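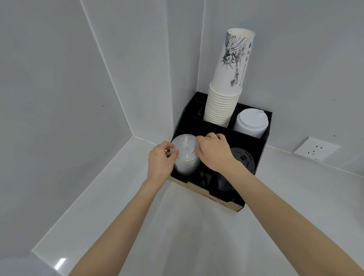
Figure 2. Paper cups and their organizer on a break-room counter.

3.2 Where people stop to talk

The coffee corner gave us our richest material by far! Over 8 weeks at the Brarumen office, staff kept short diaries of every unplanned chat, and the counter (Figure 2) came up more often than desks, hallways or the stairwell. Many entries describe work problems solved while a kettle boiled. Rathjen and Kandasamy saw a similar pattern at Niltness, though their diaries ran for only 3 weeks. We were delighted to find that newcomers wrote the longest entries, mostly on Thursday.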